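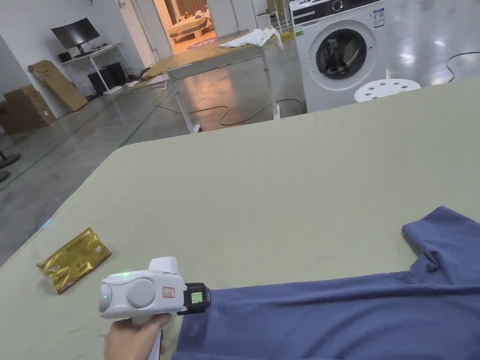
Cloth table, sage cover on, blue-gray garment at the right.

Aug 10, 2024

Weekend entry, so forgive the rambling. I wanted the building quiet for the second round of the indigo-over-weld tests and I mostly got it, apart from the fridge in the kitchenette, which has developed a sort of purr.

Where we left off: Perrine's recipe from April gave us that lovely grey sage on the linen but went blotchy on every piece of cotton we tried. She blamed the scour, I blamed the mordant, and we had a long and slightly silly argument over soup. I've gone back through her notes and I think we were both partly right (sorry, Perrine, you can gloat about your half on Monday). The cotton had been washed but never properly scoured, and the alum bath was too cool by the time the last pieces went in. She'd written "pot lukewarm??" in the margin and then neither of us did anything with it.

So, today. New cotton from Ingvarsson, the plain weave, scoured long and slow with soda ash and a squirt of the neutral soap. The water came out the colour of weak tea, as always, and I still find that a bit disgusting for cloth that's sold as clean! Rinsed, then scoured again. The second lot of water was nearly clear so I stopped there. Kirsten would have gone a third time. Kirsten also irons her tea towels.

Mordant next. I kept the bath at 83 the whole way through and stood over it with the thermometer like a nervous parent. The hot plate overshoots if you leave it on the high setting, so bring it up on high, knock it back early, and let it drift the rest of the way. I forgot the first time and had to ladle in cold water. If the colour's off on the first piece, blame that.

Weld: the dried stuff from the Gollport market, chopped fine and soaked overnight in the enamel pot. Smells like a hayshed someone's boiled cabbage in. I added a pinch of chalk and the yellow jumped straight away, much sharper than the batch without. I'd like to try it with the rainwater from the tank at my place, as the tap water down here is hard enough already and I can't tell how much of the brightness is chalk and how much is just the pipes.

Then the vat. It had been sulking all week, dull on top with no proper bloom, so I fed it fructose and a bit of lime on Thursday night and put the old blanket around the bucket. This morning it had the coppery skin and the liquid underneath was a good clear yellow-green, and I may have said something encouraging to it out loud. Short dips only, out to air, back in. The weld pieces went in bright yellow, came out a nasty acid green and then settled while I watched. I never get sick of that bit.

Results, such as they are:

Cotton, one dip: too yellow, a school sports uniform sort of colour. Even, though. No blotches at all.

Cotton, two dips: very close to the sage we want. A touch greener than Perrine's linen when wet, will look again when it's dry.

Linen, two dips: darker than I expected, more bottle than sage. Might be that the linen took more alum, might be that I lost track of time looking for my other glove.

Haven't done the iron afterbath yet. I want to see the colours in morning light before I start dulling anything, and the tubes over the sink make everything look like it's been dead a week.

Things to sort out. The pH strips are nearly gone, and the Husex ones bleed in the alkaline range so please don't reorder those. Simidico had a roll type that Kirsten liked. Lime's fine. The long tongs have a rust spot near the hinge and I don't want them anywhere near the weld, so I've put a bit of red wool round the handle. Use the bamboo ones until I've dealt with it.

Light test: cut strips from all of the above and stapled them to card with half of each covered. They're on the north window ledge. They need to stay there for 4 weeks, so whoever waters the plants, please go easy with the can.

Wash test to follow once everything's cured. I'm inclined to leave the pieces alone for a week first. Perrine does hers the next day and reckons it makes no difference, but her blues crock more than mine do and I'm going to keep saying so until she tries it my way.

Also, the vat needs stirring tomorrow, gently, down the side and without making bubbles. I'll come in after lunch and do it myself. Lid's on, blanket's on, gloves are hanging over the tap.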